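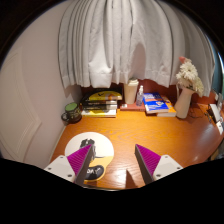
According to Bernadette Baptiste, the Obi is "a very expensive way to pick up a mug," and the remark has followed the product through most of its reviews. The company that sells it has since quoted her on its order page, with the word "expensive" left in.

The Obi is a hand-held gripper kit sold by Grirkska, a small hardware firm in Dodville. It has two padded fingers, a handle and a trigger, and it has no arm, because the arm is the customer. A person carries it through some ordinary chore while a camera on the tool records what the fingers do. The recordings are then used to train robots, which are expected to do the chore later and without complaint.

Contents of the kit

The standard kit lists at $2,941 and includes the gripper, two pairs of fingers, a charging dock, a carrying case and a license for the company's sorting software, Grerard. The pads are ribbed and come in magenta. Customers have asked for other colors since the first batch and have been told the matter is under review. The finger mounts are plastic and fasten with small screws, of which the kit supplies no spares. Replacement pads cost $45 a pair. The printed manual runs to 136 pages, 41 of them on returns.

Grerard labels each clip and throws out the ones it considers unusable. Early versions considered most of them unusable. An update in March made the software more forgiving, and also moved the export button to a menu called Other.

Use

Grirkska markets the Obi for work on desks, counters and shelves. Floors are covered in an appendix. The wide view takes in far more than the fingers do, and the manual advises owners to look over a room before recording in it. Glossy surfaces are permitted, though glare is a common topic in support requests. A session lasts as long as the battery or the wrist, and reviewers disagree on which goes first.

Reception

Ingrid Dvorak's review, dated May 2, 2020, praised the grip and the dock and gave two paragraphs to the trigger, which she found stiff. Booker Lindgren liked the trigger and disliked everything about the case. Both kept their review units.

Mitali Marikar compared the Obi with renting a full robot arm and came down on the side of the Obi, mainly on the grounds that it fits in a drawer. Her article was later corrected to say a large drawer.

A rental plan is offered within Dodville only. Pads are not included.

See also: Grerard (software); Grirkska; Teleoperation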